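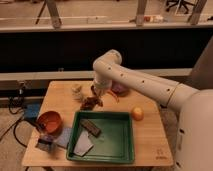 Search notebook Enter keywords Go

January, bench 3, 14:20

Starch adhesive, batch 438, continued from previous page.

Viscosity of the Pendier wheat starch came in low again. Cup reading at room temperature was 214 mPa·s after the overnight rest. Same cup, same spindle as the last batch. Hélène ran the potato starch next to it with the same cook schedule and got 2,084. I had expected a gap, but not one that size.

Checked the obvious things first. Balance is in calibration. Water is from the still and not the tap. Cook temperature held at 88 C for the full time according to the chart, with one dip when the lid came off for sampling. The dip is too short to explain it.

Mariann Szűcs thinks the wheat bag picked up moisture in the store room. Loss on drying is set up for tomorrow, two dishes from the top of the bag and two from the bottom. If she is right the solids are under target and the reading means very little.

Paper strips: pasted six pairs of the heavy kraft with each starch, pressed under the steel plate for an hour. Wheat strips peel cleanly at the glue line. Potato strips tear fiber on five pairs. The sixth had a fold in it, discard.

Potato paste skins over in the open jar within ten minutes. Cover with film touching the surface. A skin in the brush leaves lumps under thin paper and they do not press out.

To do:
- repeat wheat cook with the unopened Fraser bag
- clean spindle 2, residue on the shaft
- pH on both jars before they go in the fridge
- ask Hélène which preservative went into the potato jar, label is smeared

No preservative in the wheat jar. Discard by the end of the week whatever the result.

Recent entries
Batch 437, cook schedule
Press plate flatness check
Bravivis methyl cellulose, first trial
Fridge log, shelf 2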